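The Towel at the Bottom of the Bag

I learned to swim at 60, in the old baths at Siltton, in a costume that had belonged to my sister and had lost most of its stretch. I'd like to say I took to it. For the first month I mostly held on to the rail and talked to whoever was holding on next to me.

What I did take to was everything around the swimming. The changing rooms, the hot tea from the machine in the foyer, the bag by the front door. I'm 68 now and I still pack that bag the night before, like a child with a school trip coming. Goggles, shampoo, a pound for the locker, two bananas (one for before and one for the bus) and the towel, always the towel, rolled up tight at the bottom.

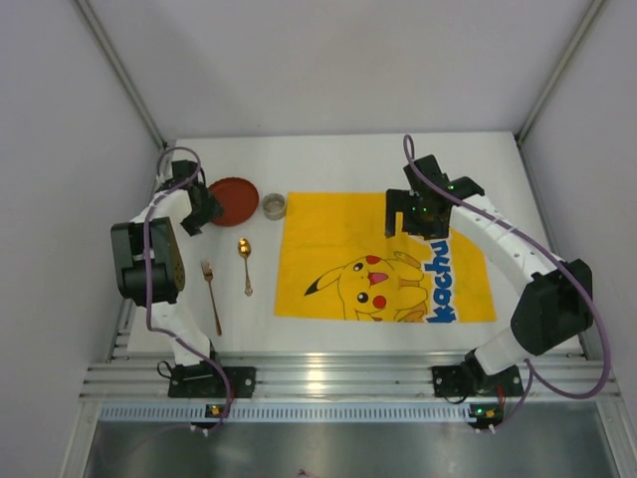

Towels are a subject I could go on about, and my family will tell you I do. You spot the regulars at any pool by what they dry themselves with, and hardly any of it is new. There's the thin stripy sort that came from a hotel, the bath sheet gone grey, the microfibre thing that clings to you like a wet leaf. My own favourite kind is the loud cartoon one, like the bright yellow cloth with Pikachu stretched out sideways along the bottom half, one pointy ear reaching off with its black tip. You'd never lose that on a peg! I swam for a whole winter with a plain navy towel and went home with somebody else's plain navy towel at least three times.

The Siltton baths shut in August for repairs to the roof, so that summer I went visiting. Pravow first, two buses away, where the water is so warm you come out feeling poached. Then the lido at Yuen, which was the other extreme. I got in one toe at a time and said a word I hadn't said since I was in labour. But what a place – blue doors all the way down one side, a hatch selling cheese toasties, and people sitting about in their coats with wet hair as if it were the most normal thing in the world.

I went back to Yuen over and over that month. I never did get used to the cold, but I got used to minding it, if that makes sense. You breathe out, you go, you swim very fast and very badly to the far end, and by then your arms have gone pink and you feel about nineteen.
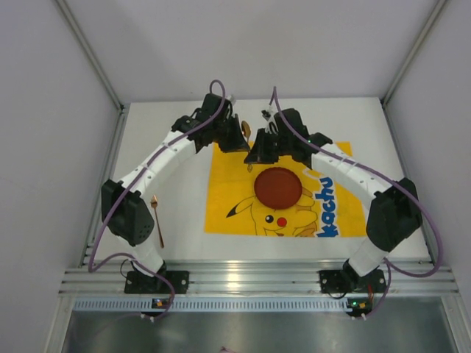
By the time Siltton opened again I could do 25 lengths without stopping, slowly, with my chin up like a Labrador. I started writing them down in the back of an old diary. At the last tally I'd got to 2665, and I've promised myself something nice from the café when I reach the next round number. Probably the lemon slice.

If you're thinking of starting, go on a weekday after the early lot have left for work. Take flip-flops. Buy decent goggles, which doesn't mean dear ones; mine are Dremum and they came out of a bargain bin. And dig out the silliest towel in the airing cupboard, the one the grandchildren have grown out of and you can't quite bring yourself to cut up for dusters.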